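From the Workroom

Hello again, everyone! I promised Sachiko Takeda back in May that I would finally write something about lasts, and then the clogs took over my summer, so here I am typing this on 25/12/2023 with a mug of coffee and a plate of somebody else's cookies.

If you're new to shoemaking, a last is the foot-shaped form you build a shoe around. It decides nearly everything: how much room your toes get, how the heel sits, whether the thing looks like a shoe or like a baked potato with laces. I've made a few baked potatoes. Berwyn Wynne still has a pair of mine and wears them to take the trash out, bless him.

What I want to talk about is storage, though, because I get more mail about that than about stitching. For years I kept my lasts in a big bin under the bench, all jumbled together, and every time I needed a match for a left I'd be on my knees digging. They knock against each other in there and pick up little dents, and a dent in the toe shows up in thin leather every single time. (Ask me how I know. It was a wedding pair.)

So now I'm a shelf person. Give each form its own spot with a bit of space between it and the next one, so your hand can get in without bumping the neighbor. I like a strong color underneath too - dark forms on a dark shelf just vanish on me by late afternoon, and yellow is wonderful for this. You can read the whole outline at a glance, toe shape and all. 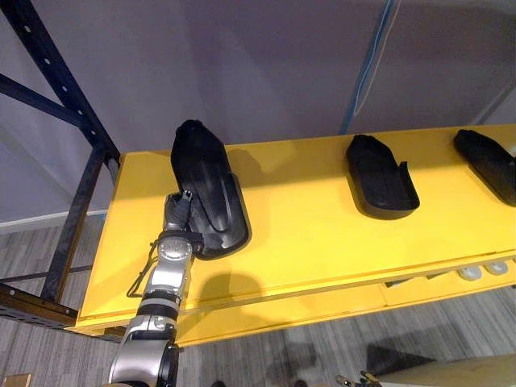
Black forms on bright yellow, with breathing room between them.

Hatsue Hirose wrote in to ask whether toes should face the wall or face out. I go toes to the wall, heels toward me. I pick mine up by the heel end, and I can check the back curve before I lift anything. Haruto Hosoda does it the other way around and says he chooses by toe shape first, so he wants to see toes. Fair enough! We've been having this argument for so long that I've stopped trying to win it.

A few bits of housekeeping if you're setting up a shelf of your own. Wipe it down before anything goes on it, as grit is just as bad as a knock. Keep it away from the radiator if your lasts are wood. And put the size somewhere you can see without picking the last up. I use a dab of paint at the heel, and it has saved me a lot of muttering.

Katsuhiko Okabe has offered to go over reshaping a toe with leather build-up in the next issue, and I'm holding him to it. Send your shelf questions to me in the meantime, and if anyone is missing a size 92 children's shoe pattern in a blue folder, it's on my bench.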